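《Cusholm步行手册》第二版编辑会议纪要

时间：2021年5月22日，下午两点至四点四十分
出席：Joyce Nyaga（主持）、Lilian Mohamedi、Siamak Shahbazi、Armelle Lecomte、Mwende Lyimo
缺席：无
议程：上次会议遗留事项；路线取舍；地图与索引；文字体例；历史条目核对；照片；印刷与发行；其他

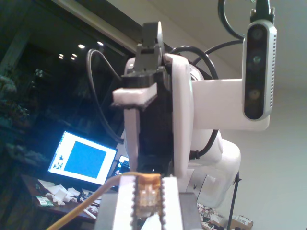

Mwende Lyimo
文字编辑，本次会议记录

一、上次会议遗留事项

一月会议的纪要通过，有一处更正：第三项里“Kirui桥西侧”应为“Kirui桥东侧”。Siamak指出这个错误在第一版正文里也有，当时照抄进了纪要。原文由Mwende改正，已在共用文件夹中替换。

读者来信汇总由Lilian完成，已发给各位。来信主要谈三件事：路程时间写得偏短，雨后泥泞的路段没有提示，字太小。另有一位读者寄来手写的勘误，逐页列出，Joyce已回信致谢。勘误中关于磨坊年代的一条留到第五项讨论。

向Movlow索要第一版排版源文件一事，Armelle汇报：对方已找到，但字体没有打包在内，打开后标题会自动换成别的字体。她会再去要一次。要不到的话，标题字体重新选，正文字体不动。

二、路线取舍

第一版收了六条路线。Siamak建议第二版去掉采石场环线，换成从渡口出发、沿Kirui河左岸走到水文站的一条。理由有两点：采石场南门去年起长期上锁，绕行要走一段没有人行道的公路；河岸线全程平缓，带孩子的人也能走。

Lilian不赞成整条删去。采石场环线的前半段，也就是从老车站到瞭望石这一段，来信里提到的人很多，风景也最开阔。她提议改为原路往返，到瞭望石折回。

讨论了较长时间。Joyce担心往返路线在手册里显得单薄，读者买书多半是想走一圈回到起点。Armelle认为第一版把“环线”当作卖点写在封底，本身就有些勉强，教堂坡那条走的也是回头路，没有人为此来信抱怨。

决定：采石场路线改为到瞭望石的往返线，更名为“瞭望石线”；河岸线作为新路线加入。封底文字中的“环线”一词删去。

Siamak另外提出，河岸线在水文站附近有一段踩出来的小路穿过私人牧场，地主口头同意通行，但希望书里写明关好栅门、狗要拴绳。Joyce要求取得书面同意之后再定稿。Siamak下周去拜访。如果对方不愿意写，路线就在牧场前的石阶处收尾，里程相应缩短。

关于步行时间，大家同意全部重新走一遍。第一版的时间是Siamak一个人走出来的，他走得快。第二版由两人一组走，中途停下来看风景、喝水的时间也算进去，取整到五分钟。分组如下：Joyce与Lilian走教堂坡和果园线，Siamak与Armelle走河岸线和瞭望石线，其余路线由Mwende与Joyce走。走的时候带旧版，在书上直接改。

泥泞提示的写法，Lilian提议在每条路线开头加一行“雨后路况”，分“可走”“需靴子”“不建议”三级。通过。果园线低处那片洼地标“不建议”，Siamak保留意见，他说雨停两天以后那里就没有问题。最后同意在正文里补一句说明。

三、地图与索引

Armelle展示了两张地图样稿。第一张沿用旧版的等高线，第二张去掉等高线，只用浅色阴影表示坡度。多数人认为第二张清楚。Siamak希望保留等高线，至少在瞭望石线上保留，那条线最后一段很陡，阴影看不出来。

折中办法：底图用阴影，陡坡处加箭头，箭头指向上坡方向。瞭望石线单独加一张放大图，带等高线。Armelle估计放大图要占去半页，那条线的文字得压缩。

地图上的地名，当地叫法和官方叫法不一致的，以当地叫法为主，官方叫法放在括号里。Lilian负责列出有两种叫法的地点。她已经知道的有“牛颈”“三户”和河边那块被叫作“洗衣石”的平石。大家记得还有别的，会后各自发给她。

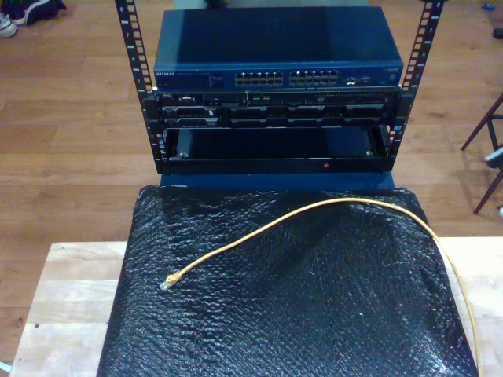
索引的篇幅是这次讨论最久的一项。第一版索引收词451条，单栏排，占页太多，翻起来也不方便；Joyce希望压缩，Mwende希望一条都不删。Mwende提出改成左右两组，每组内再分两列，地名放左组，动植物和建筑放右组，两组之间留一道窄缝，查的人一眼就知道该看哪边。Armelle担心这样排会乱，Mwende就拿机架上那台深蓝色的NETGEAR交换机打比方：正面的网口也是分成左右两组，中间隔开一点，每组都是双排，挤得很密，看上去还是分得清。Armelle说口是一样大的，词有长有短，不能直接照搬，不过同意先排一页试试，长词允许转行，转行后缩进一个字。

试排页由Armelle做，用字母开头条目最多的那一页来试。试排满意则全书照办，不满意就恢复单栏，由Mwende提出删减名单，优先删只出现一次的植物名。

Lilian问索引里要不要收人名。第一版没有收，有读者来信问过。Joyce的意见是已故人物可以收，在世的不收。通过。

四、文字体例

第一版由几个人分头写，语气差别大。Mwende通读后列了一份体例单，会前发过，逐条过了一遍，记录有改动的部分如下。

方向一律写“左”“右”，必要时后面补方位。旧版有的地方只写“向东”，没带指南针的读者看不懂。

距离用公里，不足一公里的用米。第一版出现过“两块田那么远”，删。

“请注意”“切记”“务必”每条路线最多用一次。Siamak的稿子里这类词特别多，他表示接受。

路口的描写要写清楚能看到什么东西、走哪边，少写感想。原稿里果园线第二个路口有一段写了作者小时候在这里摔跤的事，Lilian觉得有趣，想留。Joyce建议移到该路线末尾的小方框里。Lilian同意，她会改短。

引用老人讲述时写明姓氏或“一位住户”，不写“据说”。确实找不到出处的，删去。

车站、商店的营业时间不写进书里，一年变好几次。改为在书末给出咨询电话，电话由Joyce核对。

关于标点，Armelle希望路线名不加引号，全书太多引号影响版面。通过，路线名改用粗体。

五、历史条目核对

磨坊的年代，第一版写得很肯定，读者勘误提出异议，理由是门楣上的刻字是后来翻修时加的。Siamak去看过，门楣的石料和两侧墙体颜色明显不同，他倾向于读者的说法。Lilian在旧地契中找到更早提及磨坊的一处，但地契抄本字迹潦草，她不敢完全确定读对了。

决定：正文改为“门楣上的刻字记录的是一次翻修，磨坊本身更早”，不写具体年份。Lilian把地契抄本那一页拍下来，请懂旧字体的人看过以后再说。如果能在付印之前确认，再把年份补进去。

老车站一节，旧版说候车室的木长椅是原物。Joyce记得她上学时长椅换过一次。没有人能肯定。改写为“候车室内有木长椅”。

渡口的故事，即渡工冬天凿冰摆渡那一段，各人听到的版本不同。Mwende主张把两种说法都写上，每种一句。Siamak认为占地方。表决后采用两种说法并列。

教堂坡的古树，树种旧版写错，Lilian已请人看过叶子，更正稿已交。

六、照片
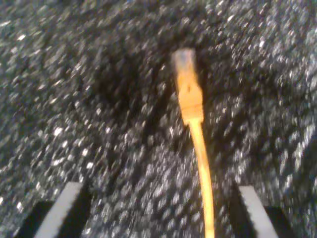

第一版的照片有一半偏暗，印出来以后树林一片黑。新照片在重走路线时一并拍，尽量选上午，阴天也可以，正午不拍。每条路线交十张以内的候选，由Armelle挑选，她的决定为准。

人像问题：能认出脸的路人一律不用。第一版果园线那张摘果子的照片，照片里的人当时同意过，现在已经搬走，联系不上。Joyce主张换掉。Lilian觉得可惜，那张是全书最好的一张。最后决定换掉，由Lilian在收果的时节补拍一张，只拍手和筐。考虑到季节赶不上付印，果园线暂用果园围墙的照片代替，加印时再换。

封面候选两张：一张是从瞭望石往下看河湾，一张是Kirui桥的桥墩。Siamak和Mwende选前者，Armelle选后者，Joyce和Lilian认为都可以，要看印出来的效果。请Miridance各打一张样再定。

文件命名仍是老问题。共用文件夹里有好几个叫“最终版”的文件，Armelle上次就拿错过。今后一律写路线名加日期，不再用“最终”“最新”“真的最终”这类字样。旧文件由Armelle移到单独的目录里，先不删。

七、印刷与发行

Miridance的报价单收到。第一版印数2,010册，库存还剩一箱，在Joyce家里。第二版的印数，Siamak希望和第一版相同，Joyce建议少印一些，卖完再加。Miridance方面说加印的单价会高一点，但版可以保留一年。各人意见不一，等打样和纸张定下来后一并决定。

纸张：旧版用的涂布纸反光，太阳底下看不清地图，沾了水还会粘页。这次改用不反光的纸。Armelle带来三种纸样，大家用铅笔在上面写了字，又用湿手指抹过，中间那种最好，比旧版略厚。厚了以后书脊变宽，能不能仍旧放进外衣口袋，要等打样。

装订：第一版胶装，翻几次就掉页，来信里也有人提。改锁线装订，费用增加。Joyce认为这笔钱该花。通过。

字号加大一号，由此增加19页。Armelle已把这一点算进报价。Siamak问能不能缩小页边距，Armelle不同意，拇指按住的地方不能有字。

定价暂不讨论，等印刷总价出来。

代售点：渡口小店和老车站旁的面包店愿意继续代售，面包店希望给一个小架子，旧版堆在柜台上总被面粉弄脏。Lilian家里有一个现成的，她带过去。水文站不对外营业，不设代售点。Cusholm图书室要两册，赠送。

八、其他

Mwende提出书末加一页空白的记录格，供读者写日期、天气和同行的人。Siamak觉得没有人会写。Lilian说她母亲那本第一版的空白处全写满了。同意加一页，如果印张有余就加两页。

Joyce收到一所学校的询问，问果园线能不能印成单张给学生用。原则上可以，单张上要注明出自本手册，地图不得另行改动。Joyce回信。

关于重走路线期间的安全：出发前在群里写明路线和预计返回时间，回来后再报一声。河岸线涨水时不走。

九、待办

Siamak：拜访牧场主，取得书面同意；标出各线陡坡位置，交Armelle。
Lilian：列出两种叫法的地名；改短果园线小方框的文字；请人辨认地契抄本；把架子送到面包店。
Armelle：再向Movlow索要字体；做索引试排页；请Miridance打两张封面样；整理共用文件夹。
Mwende：按讨论结果改好体例单，重发各位；补索引中的已故人名；通读河岸线新稿。
Joyce：核对咨询电话；回复学校；排出重走路线的日期，先问过每个人再定。

各条路线的修改稿在下次会议前一周交给Mwende，手写在旧版上的可以整本交来，不必誊抄。

下次会议时间待定，等河岸线走完以后由Joyce通知。请带旧版和铅笔。

纪要如有出入，请在收到后告知记录人。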